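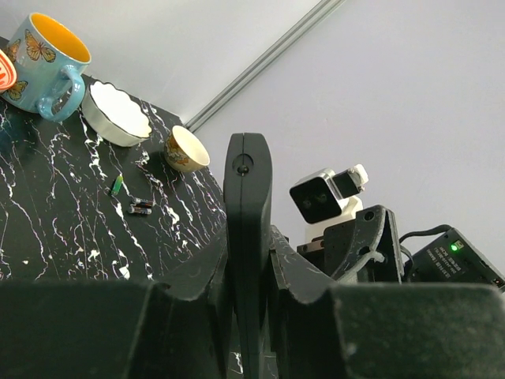 Wrist camera view, tabletop cell, gripper in the foreground over the work area. Two batteries on the table, mug, dish and cup behind.

Ticket: Loose batteries and crockery in the same work area
Raised by: Delphine Ferreira
Site: Pondton
Status: Open, waiting on rule change
Priority: Medium

Problem
Operators at Pondton have asked whether loose cells may be left on the table during a tidying task that also uses crockery. The Vunden cell rules say "no batteries in the work area", but the task sheet for the Skerken set lists small cylindrical batteries as objects to pick. Both documents are current. Two shifts have been reading them differently.

What I checked
Cell rules, section 7. The wording was written with spare packs for hand tools in mind. It makes no mention of small cells used as task objects.
Task sheet. Gives no limit on grip force for batteries and no instruction for a damaged wrapper.
Gripper settings. The force cap on the cell was at 90 per cent, left over from the previous task. Nothing on the sheet tells the operator to change it.
Object log. The batteries are not listed by type, so I can't say from the log which ones have been used before or how often.

Log
09:20 Ticket opened. Asked both shifts to stop picking batteries until there is an answer.
10:05 Force cap lowered to 18 per cent on this cell. Tested on a wooden dowel only. It holds without slipping.
11:40 Reply from Shetty (gripper supplier). They have no objection to small cells as long as the fingertips have no bare metal at the contact point. They want pads checked at every tool change. Our own check is every 1,000 cycles, so that needs to come down.
13:15 Looked at the mug question. Current rules allow ceramics on a hard top with no mat. I would like a mat for anything with a handle – a handle catches easily when the wrist turns – but that is a separate change and I've raised it with the cell owner.
14:30 Draft wording sent round for comment.

Draft wording for section 7
Batteries may be in the work area only when the task sheet names them. Use discharged cells with the wrapper whole. Tape over both ends if the task allows it. Remove any cell that is dented, split or leaking and put it in the metal bin by the door. Do not place a cell inside a cup, mug or dish unless the task sheet says so. Set the force cap before the first pick and write the value in the log.

Still to do
Shetty to send their pad check as a written sheet.
Second shift to confirm they have read the hold notice. First shift has.
Object log needs a column for cell type.

Workaround until closed
Run the crockery part of the task only. Take the cells off the table before starting and enter "cells removed" in the run notes – the later checks depend on it.

Last comment, D. Ferreira, 16:10
One reply so far, asking if dummy cells would do instead. Fine by me if the weight is close. I've asked for a price.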